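4.2 When the trailer lies

The complaints in our sample start early. The first Hastau trailer went up on Tusico at nine in the morning, and by lunch there were already people announcing that the film had been ruined for them, a film that would not reach theaters until May. We collected 2,585 posts from the 199 threads that mentioned the trailer in their opening message. Threads that wandered onto the trailer later were left out, which spared us a very long discussion of popcorn buckets.

Section 4.1 dealt with posts that objected to the trailer for showing too much. The posts in this section object to it for showing something that never turns up. The disputed shot lasts less than two seconds. In it, the smuggler Dhillon, played by Emrys Voyle, stands on the harbor wall holding the lantern that went down with the ship in the previous film. Viewers of the earlier films understood at once what this meant. They did not agree on what that was, but they understood it at once.

The finished film has no lantern and no harbor wall. Dhillon spends most of it in a cellar. In a press interview printed a week after release, Voyle said that the shot came from a version of the third act that was dropped, and that he had been fond of it because it was the only day he got to work outdoors. Posters quoted the first half of that sentence a great deal and the second half hardly ever.

We sorted the posts by the kind of promise the writer felt had been broken. Some treated the trailer as an advertisement and complained the way one would about a sandwich that looked taller on the menu. Others treated it as part of the story. For this second group the lantern had been recovered, the harbor wall had been stood upon, and the film was in error for leaving these events out. One long post refers throughout to "the theatrical cut," though no other cut has been released or, as far as we know, exists.

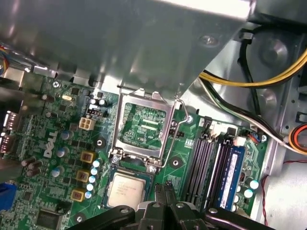
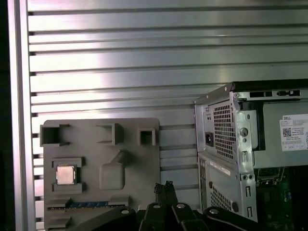 Figure 3. First image: Intel processor beside an open, empty CPU socket on a Dell desktop motherboard. Second image: gray 3D-printed fixture plate on a slotted aluminum wall panel.

The two groups behave differently after release. Posters who saw an advertisement tend to stop once they have said their piece, and a fair number return later to admit they liked the film well enough. Posters who saw a piece of story keep going. Over 128 of the posts in our sample try to fit the lantern into the plot as shown, usually during the night the characters spend asleep in the Bovari monastery. The appeal of this night is plain. It is the only stretch of the film long enough for a round trip to the harbor, and everyone who might have noticed Dhillon leaving has their eyes closed.

It would be easy to be superior about this, and several posters are. The work is careful, though. Contributors check tide tables drawn up from dialogue in the first film. They argue about how far a man with a bad knee can walk before dawn. When one writer pointed out that the knee was injured after the monastery, the whole schedule was redrawn the same evening with Dhillon moving at a better pace. Earlier writing on fan repair has mostly looked at gaps left inside a finished work, such as a missing year or a character who goes upstairs and is forgotten. Our posters are repairing a gap between the work and its packaging, and they use the same tools.

We had expected the Voyle interview to settle things. In the threads we read it mainly gave both sides something new to quote. The advertisement group took it as a confession. The story group pointed out that an actor is rarely told everything, and that Voyle had also said in the same interview that he had not watched the film to the end. Both of these remarks are fair.

A word on tone, which caused our coders some trouble. Many posts that read as furious turn out, a few messages down, to come from people enjoying themselves a good deal. We coded anger only where the writer kept it up across at least 2 posts and made no jokes about the knee. Under this rule the angry group shrinks considerably. What remains is mostly concerned with ticket prices, and those posts are taken up in 4.3.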